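Soft grip, hard lesson: what the Skunik fault should have taught us
Speaker notes, Sigita Dambrauskienė. Nov 7, 2018

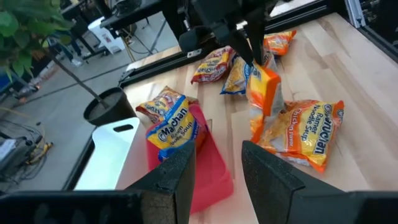
Why did the fingers let go when the log said they were holding?
The controller was told the fingers had reached their closing position, and it treated that as proof of a grip. It had no reading of what was between them.

Leave that up for a moment. Half the room will have the same check in their own code.

Start with the packets. People pick noodles as a test item for being cheap and hard to break, and then call it an easy job. A noodle packet is a hard block inside a slack bag. Close on the block and you have it. Close on the crimped end and you have a bit of plastic film that slides.

Two arms over one table makes it worse. Say this slowly. When one arm drops something, the other arm is still working from the old plan.

What happened at Vaher
Night run, nobody at the bench. The left arm lifted a packet by the film, lost it on the way across and carried on to the drop point with nothing in its fingers. It opened, closed, reported a good place. The right arm then came in for a packet that was lying somewhere else and pushed down on bare table. It kept pushing for 3 seconds before the force limit cut in.

Damage: one bent finger mount, one cracked pad. No injuries. I want to be careful with that last line, as it went into the report as if it were a result. The area was empty because of the hour. The same run was done in the daytime all that month with people reaching in to tidy up between cycles.

What the supplier said
Andovero's first answer was that the pads were worn and we should change them. We changed them. The fault came back in December of last year, on new pads.

Their second answer was a software update called Skunik, which was sold to us as slip detection. Read the release note out if there is time. What it does is look at motor current at the moment of closing. That tells you the fingers met something. It tells you nothing two seconds later, when the thing has gone.

They quoted 2,000 lifts without a drop. I asked which items. Boxes.

(Pause. Someone usually laughs. Let them.)

Our own part in it
Don't skip this. We wrote the acceptance test. It asked for 100 cycles and a pass mark based on the controller's own log, so the machine was marking its own homework. I signed it. Anyone checking the output tray by eye would have seen the mismatch on the first morning.

What we do now
Finger position and current are read all the way through the move, and if either shifts the arm stops. Both arms stop, in fact. The Listow site wanted only the faulty arm to stop, to save time. I said no and I would say no again.
The force limit on the downward move is set lower. This costs us speed.
Nobody reaches in during a run, including to straighten packets. There is a stop button and people are told to use it.
Placed items are checked by a separate camera, with its own log.

Am I confident? A bit more than I was. We still get drops on crinkled wrappers and I haven't seen a fix that I believe. If a seller in the hall next door tells you they have solved it, hand them a bag of something floppy and ask them to pick it up by the corner.

Questions. If asked about cost, the finger mount was cheap and the lost weeks were not. If asked whether Andovero have replied to our last report, they have not.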